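We use cookies to improve your visit. By continuing to browse you agree to our cookie policy. Accept | Manage settings

Wirncombe's free repair night is moving to a bigger room

If you've tried to squeeze into the Wirncombe repair night lately, you'll know why this is good news. Starting in October, it's moving from the back of the library to the old Tralton showroom on the corner, and I for one can't wait (I spent most of the last one standing in a doorway holding a toaster).

Ayana Gashaw, who started the whole thing with one folding table, told me they've outgrown the place. Last year people brought in 2253 broken items and 1729 of them went home fixed. My toaster was not one of them, but I'm not bitter — it was older than my marriage.

The new space has room for 14 benches, up from nine, and a proper sink, so plumbing repairs are finally on the menu. Kosmas Drakos will be running that side and says he's happy to look at anything that drips, as long as you can carry it through the door.

Doors open at 6 p.m. and it's still free, with a jar for donations. Rogério Andrade is back on lamps and radios, and there's coffee!

Sign up for our newsletter and get local stories in your inbox. Unsubscribe at any time.

Kosmas would also love your spare parts, so go dig through that drawer in the garage. Small stuff is welcome, like a white plastic pipe clamp or a little brass gate valve with a red handwheel, and Rogério will take capacitors off your hands too. Drop them off any evening before seven. 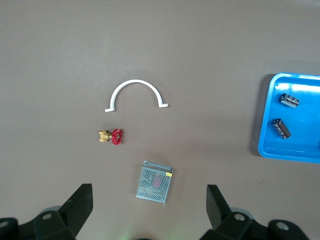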